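Stultell, 11 Jun 2019

RADIS ADDS SLOTTED CARDBOARD ORGANIZERS TO ITS TABLETOP PACKING RANGE

Radis today announced the Lema series, a line of open cardboard organizers for sorting small packaged goods before shipment. The series is made at the company's Gatavard plant and ships flat.

Each Lema unit is an open-topped box divided by interlocking cardboard strips into a grid of narrow slots. The strips are cut from the same board as the outer walls and are assembled without glue or staples. Soft bags and pouches are placed in the slots from above and can be removed in any order. Two footprints are offered, both sized for a standard worktable.

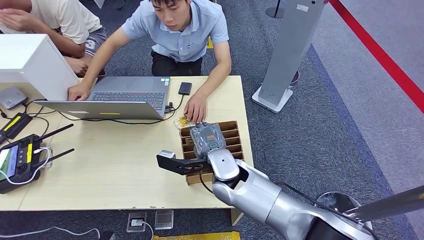 Cardboard organizer on a worktable, with a gray package held above the slots.

Before release, the organizers were loaded and emptied 1144 times in a bench trial at Stultell. Slot walls were checked for creasing and edge wear at fixed intervals. The final design uses a heavier outer wall than the first samples and a shallow front lip, which leaves package labels easier to read from the operator's side.

Assembled units hold up to 90 small packages, depending on footprint and package thickness. The board is uncoated and can be recycled with ordinary cardboard waste. It should be kept dry in storage.

Orders are open now through Radis distributors. Replacement divider strips will be sold separately from November.

Press contact: Radis Product Information, Stultell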